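About Us

Hi, and welcome to Storville! I'm the one who answers the phone, unlocks the door at 7:30 and writes this page, so if something here is out of date you know who to blame.

We're a small drop-off laundry and mending shop on Radebe Street, two doors down from the bakery. I opened it 16 years ago with two washers, two dryers and a sewing machine that had belonged to my aunt. Before that I worked in a hotel laundry, where I learned to fold a fitted sheet and to drink coffee standing up. I liked the work but I never once met the people who slept in those sheets, and I wanted to. So when the old shoe repair place came up for rent, I took it (and spent most of that first July scraping glue off the floor).

These days we take in everyday washing, work clothes, bedding, curtains, and anything with a hole in it that you can't bear to throw out. Shirts are priced by the piece and the rest goes by the pound. If you bring your bag in before 10 in the morning you can usually have it back by closing. Comforters take 2 days, sometimes longer in the winter when everybody remembers they own one.

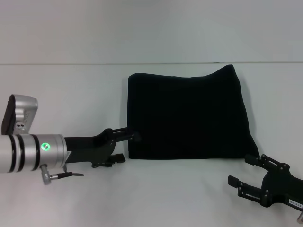

Black fabric on the white tabletop.

People ask about dark clothes more than anything else. We wash blacks on their own, inside out, in cold water, and we go easy on the soap. Too much of it leaves that chalky look along the seams. I'd also skip the dryer for anything you really love -- we have a drying room in the back with racks up to the ceiling, and you can ask for it on your ticket at no extra charge.

The mending side started as a favor. A customer had a coat with a torn pocket, I fixed it while her towels were in, and the next week she came back with her husband's coat and her neighbor's. Now it's close to half of what we do! Hems, zippers, buttons, elbow patches, moth holes in sweaters. I'll tell you straight if a repair is going to cost more than the thing is worth to you, and then it's your call. Plenty of folks say go ahead anyway, and I get it, I have a bathrobe like that.

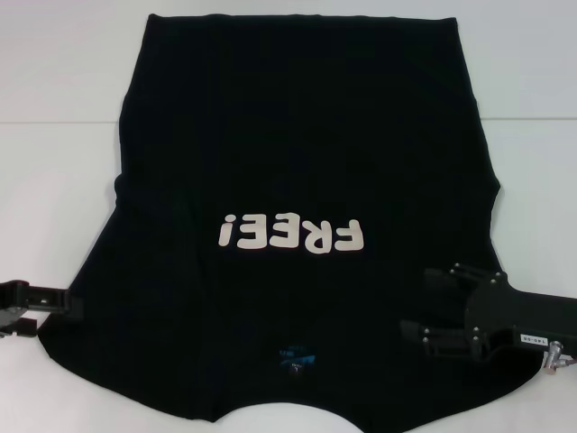
A black printed tee, laid out with the hem at the top.

We also wash for a few local businesses. The Gestell cafe sends over its aprons every evening, and the Dalirel swim club has been bringing us towels since the pool reopened. If you run a place with fewer than 40 pieces a day, come and talk to me, we can probably work something out.

A few odds and ends. We hold finished orders for 30 days and we do call before that's up, so please leave a number that works. Pocket finds go in an envelope pinned to your bag. We don't do leather, fur or wedding dresses, but I can point you to someone who does. Parking is around the back, through the alley, and the bell on that door is louder than you'd expect.

Come by and say hello -- the kettle is usually on after lunch.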